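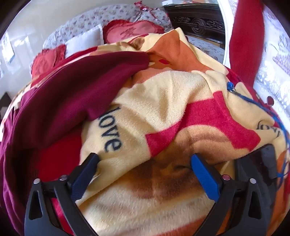
Figure 1. A plush blanket, pinched into a shallow fold.

Household Textiles: Care, Storage and Labelling
Unit 4: Pile Fabrics and Blankets
Jindthorpe College, Department of Home and Consumer Studies
Handout issued 6 January 2021

4.1 Scope of the unit

This unit deals with fabrics that have a raised surface, known as pile. It follows the unit on plain woven cloth and assumes that students can already tell a woven structure from a knitted one. Students who missed Unit 3 should read the notes on yarn and twist before the practical class.

Pile fabrics found in the home include towelling, velvet, corduroy, fleece and plush. They differ in how the pile is made and in how it is fixed to the ground, which is the flat layer of cloth beneath.

4.2 Terms used

Ground: the base fabric, woven or knitted, that carries the pile.
Loop pile: pile left as whole loops, as in most towelling.
Cut pile: pile in which the loops have been cut, so that the yarn ends stand up.
Nap: a surface raised by brushing fibres out of the ground. Nap is often confused with pile, but no extra set of yarns is used to make it.
Lie: the direction in which the pile leans when it is stroked flat.
Loft: the thickness of a fabric when no weight rests on it.

The word "plush" is applied in shops to many soft goods. In this course it means a cut pile longer than that of velvet. The fibre may be of any kind and must be stated separately.

4.3 Warmth and weight

A blanket keeps a sleeper warm chiefly by holding still air. A fabric with good loft will hold more air than a flat one of the same weight, and for this reason a heavy blanket is not always a warm one. When the pile is crushed, the trapped air is lost and the blanket feels thinner and cooler.

Weight is given in grams per square metre. The sample used for the written exercise, listed in the class catalogue as Greren, has a stated weight of 300 grams per square metre. Students should note that this figure covers ground and pile together. It does not show how the weight is shared between them, and two blankets with the same figure may behave quite differently in use.

4.4 Washing

The care label should be read before any other step is taken. Where the label permits machine washing, the following general practice applies.

Shake the blanket out of doors and brush off loose matter along the lie. Wash it alone, in a drum large enough for it to move freely. Use a mild liquid detergent and measure it with care, as residue left at the base of the pile makes the surface stiff. Fabric conditioner should be left out for towelling, where it reduces the uptake of water.

High heat is the most common cause of damage to man-made pile. The tips of the fibres soften and mat together, and brushing will not restore them. Wool pile is at risk from heat and rubbing in combination, which lead to felting.

4.5 Drying and finishing

Pile fabrics hold a good deal of water and are heavy when wet. A blanket hung from one edge may stretch along that edge — knitted grounds are worse in this respect than woven ones. It should be laid over two parallel lines or dried flat. Once dry, the pile may be lifted with a soft brush, first against the lie and then with it.

Pile should not be pressed with an iron from the face side.

4.6 Storage

Blankets put away in July are often not opened again until the autumn. They should be clean and fully dry, folded loosely, and kept in a cotton bag. Sealed plastic is unsuitable where any damp remains. Folds should be moved from time to time so that the pile is not crushed along the same line.

4.7 Written exercise

Students are to compare the Greren sample with the one listed as Tresitz, using the data sheets held in the Karaca Room. The answer should cover ground, type of pile, fibre, and the care instructions that follow from these. The limit is 2000 words, excluding tables. Work is due 21 days after the practical class and should be handed in at the department office with a signed cover sheet.

Unit 5 deals with quilted and filled bedding.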